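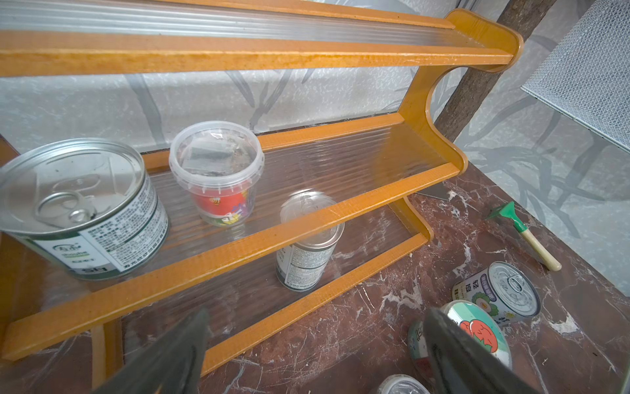 A tin can on the lower shelf of a two-tier wooden rack.

The year the Grumance well caught fire, my uncle Quang Trương was sixty and had already retired twice, once from the pipeline and once from fixing boats. He was eating his soup when the call came. He set down the spoon, listened for a good long while, said "Well, all right," and went to look for his boots, which my aunt had given away in April to a cousin in Brunda.

So he went to the fire in his church shoes. I drove him, being 16 and very proud of my new license, and the whole way up the Furnside road he told me about other wells he had known, the sweet ones and the mean ones, as if they were horses. You could see the glow long before you could smell anything. It sat on the hills like a sunrise that had come up on the wrong side of the county.

The company man met us at the gate with a clipboard and a cold. He said they had 18 people on the site and not one of them had ever closed the old valve at number 3342, the one they'd stopped using before I was born. My uncle asked for coffee. Then he asked for a pencil, and he drew the whole thing on the back of a feed receipt — every elbow, every flange, the place where the line dipped under the creek and came up again on Mrs. Thân's side of the fence.

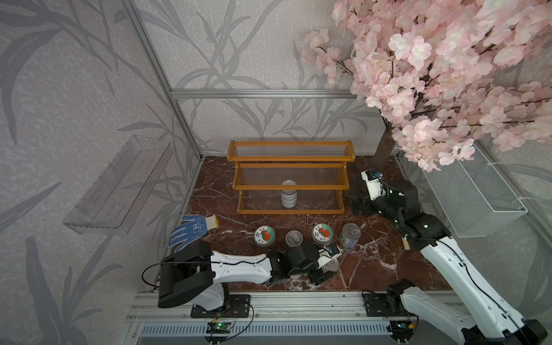 "It turns the wrong way," he told them. "Whoever goes down there will want to turn it right, and he'll be turning it right till Christmas. Tell him left. Tell him it'll feel stuck, and then it won't."

They wouldn't let him go himself, of course, and he was sore about that, though he pretended it was the coffee. We sat on the tailgate with a blanket over our knees and watched the young fellows walk down toward the creek in their silver coats. He held my hand, which he hadn't done since I was small, and I let him. Every so often he said "left" under his breath.

It took most of the night. When the flame finally dropped it made a sound like a big dog lying down, and then there were stars, a great many of them, and somebody near the gate began to laugh and couldn't stop.

My uncle folded up the blanket, corner to corner, the way my aunt liked it. He looked down at his shoes, which were ruined, and asked whether I thought she'd kept the soup warm.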